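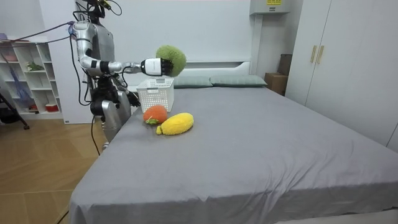 Radio Isix is a community radio station in Skilledthorpe, run by a non-profit listeners' association. Broadcasts on FM and online. Programming is mostly talk, local news and music, in English and Italian.

History

Founded by Fiorella Palumbo and Corrado Fiore, who had been making a pirate show from a room over the Marchetti bakery. First licensed broadcast was in March, 6 a.m., a two-hour breakfast program. The original license covered low power only – the signal did not reach the east side of town until the mast was moved to Hadik hill. Fiore left after a dispute over advertising, which the station has never carried. Palumbo stayed on as station manager and was later replaced by Shanti Khurana.

Programming

The weekday schedule opens with Kettle On, a morning call-in show. Afternoons go to schools and local groups, who record there own programs after a short training course. Evening slots are music, mainly folk, dub and brass band. Lucrezia Melis presents The Long Table, an interview show in Italian and the longest running program on the station. Overnight is automated.

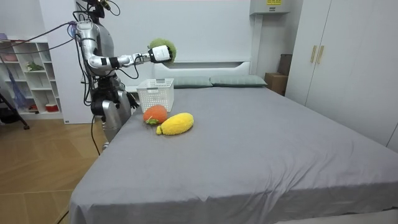 A weekly program made with residents of the Hadik care home was added later, edited by Beat Danzer. Repeats go out on Sunday mornings.

Funding and membership

Dues and small grants. The association has 215 paying members, 136 of them with voting rights – voting requires a full year of membership. Annual meeting elects a board of six. Presenters are unpaid, the manager and one technician are part time.

Archive

More than 2000 recorded hours, partly cataloged. Early tapes are incomplete, several were recorded over. Digitzation is ongoing. Copies can be requested from the station office.

See also

Community radio
Low-power broadcasting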